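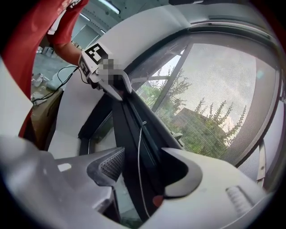

Issue 7

Window screens and the insect season

The long rains brought the mosquitoes in early this year, and the office has been getting calls from tenants in all three blocks of the Masanja apartments. Most of the calls are the same. The screen has a hole, the screen doesn't close against the sill, or the screen came off when the painters were in and was never put back. Rehema Chege has been keeping the list and has put together the notes that follow, with help from Mutua Urio, who does the repair work in Blocks A and B.

First, how to check a screen. Do it in the evening with a lamp on inside and go out on the balcony or walkway. Any gap bigger than a grain of rice will show as a bright spot. Look along the bottom edge and at the two lower corners, where the cord that holds the mesh tends to work loose. If you have a cat, look at the middle too.

Small holes can be patched at home. Cut a square of mesh an inch wider than the hole on every side, pull out a few strands along the edges, bend them over, and push them through the good mesh. Bend them flat on the other side. A dab of clear nail polish will hold a hole that is only a strand or two wide. Tape works for a night or two but leaves glue behind, and the glue collects dust.

If the mesh has come out of its groove, please call the office before you buy anything. The cord comes in several sizes and the wrong one will either fall out or split the corner. Mutua has the right size for the older windows in Blocks A and B. Block C has the newer Cuner windows, which take a thinner cord, and a roll of that is on order. It should be here by the end of July.

Cleaning is simple. Take the screen down if it lifts out easily, lay it flat on an old sheet, and go over it with a soft brush and warm water with a little dish soap. Rinse from the back. Leave it standing in the shade until it dries. If the screen is fixed in place, use the brush of a vacuum cleaner on the inside and a damp cloth after that. Don't use a pressure washer. Two screens in Block B were stretched that way last year and both had to be replaced.

A few people have asked about the cost. A patch or a new cord is free. A full new screen for a bedroom window is 839 shillings, and for a living room window 1,334 shillings, labor included. The balcony door screens cost 2,159 shillings — the price went up in the spring when our old supplier closed and we moved to Dristach. If the screen was damaged by work that the office arranged, there is no charge. Tell Rehema which job it was and when.

Samina Niazi in Block C wrote to ask whether tenants may put up their own magnetic door screens. Yes, as long as they are stuck or clipped on and nothing is drilled into the door frame. Take them down before you move out and clean off any glue.

Screens only do part of the work. Standing water on balconies is the other part, and plant saucers are the main trouble. Empty them every few days or fill them with sand. The drain behind Block A was cleared last month and is running again, but if you see water sitting there after a dry day, call it in.

Repair calls are taken from 8:00 in the morning until 4:30 in the afternoon. Leave your door number and say which window it is, counting from the front door. Someone over 18 has to be home when the work is done.

Also in this issue: Peninah Waweru on the new trash pickup times, page 2. Parking stickers, page 3. Nyokabi Mollel is looking for a used sewing machine, page 4.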